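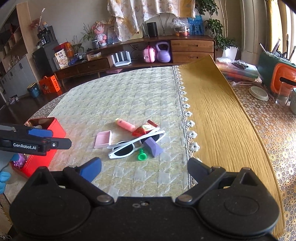

Last edited 2024-09-01

Old stain on a woven cotton tablecloth with crocheted edging
Posted in Laundry and Linens by Covadonga Urquijo

I have a green and cream tablecloth with a diamond weave and a crocheted flower trim. It got a tea stain in April and I didn't treat it. It has been through the washer 3 times since then and there is still a tan ring the size of a saucer. The label says cotton, warm wash. I don't want to use chlorine bleach on the green. Can this still come out, and will the trim survive a long soak?

Aurelio Campos
Probably, if it hasn't been in the dryer. Use oxygen bleach powder, the plain kind with no blue specks. Test a corner of the hem first and let it dry before you decide.

Dissolve the powder in warm water at the strength on the tub, put the whole cloth in so you don't get a tide mark, and leave it 12 hours. Rinse twice. If the ring is lighter but still there, mix a fresh batch and do it again. Cotton crochet will be fine in the soak. Put the cloth in a mesh bag for the spin, then pull the edging into shape by hand and dry it flat on a towel.

stasiv_13
lemon juice and sun worked on my napkins but they were white

Nustau
Check what the trim is made of before you soak anything. On mine the label only covered the main cloth, and the edging was rayon and shrank. I had to unpick it and sew it back on.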